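Gallery: the long table, Grunen workshop
posted Jul 31, 2023

Quick one, more pictures when I get a minute. People keep asking about the big table so this page is about the table. Light wood, streaky grain, bought second hand from the old Cirken showroom when they closed up. Took 2 of us and a borrowed dolly to get it up the ramp. Sanded in February, oiled twice, still not totally happy with the far end.

Pale tan, busy grain. White and orange printed parts over it, black and grey metal up top. Color came out lighter than I thought it would, which I like.
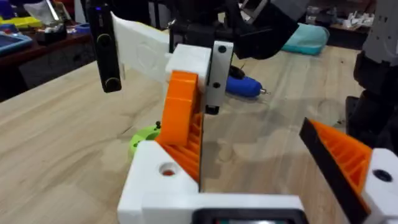
Beverley Mottram wrote in to say she'd go for hardwax on a worktop like ours, one thin coat, and leave it alone for 9 days before putting anything heavy down. Plain oil never lasted a year on hers, she says, and she got sick of redoing it. Good tip, thanks Beverley. Will try it on the far end first.

Other stuff people asked:

Size. Long enough that we had to move the shelving. Will measure properly, keep forgeting.

Price. Table was cheap, the sanding wasnt. Nearly 1,000 all in with discs, oil and the new feet. A new one from Skastov was 2,000 before delivery so no regrets.

Feet. Rubber, screw in. The old ones scratched the floor every time somebody leaned on the thing. Get the wide kind.

Finish. Two coats of oil, rag not brush. Wipe off the extra after ten minutes or so or it goes sticky. Ask me how I know.

Cleaning. Damp cloth, dry cloth after. No spray please!! There's a roll of paper towel on the hook by the door, use that for coffee.

Tape. Blue painters tape only, and pull it the same day. The brown stuff took a strip of oil off near the corner and I had to do that whole patch over.

Javier bench is next, the small one with the vise. Same oil, probably, unless the hardwax wins. Drop a note if you have a sander with a working dust bag we can borrow for a weekend.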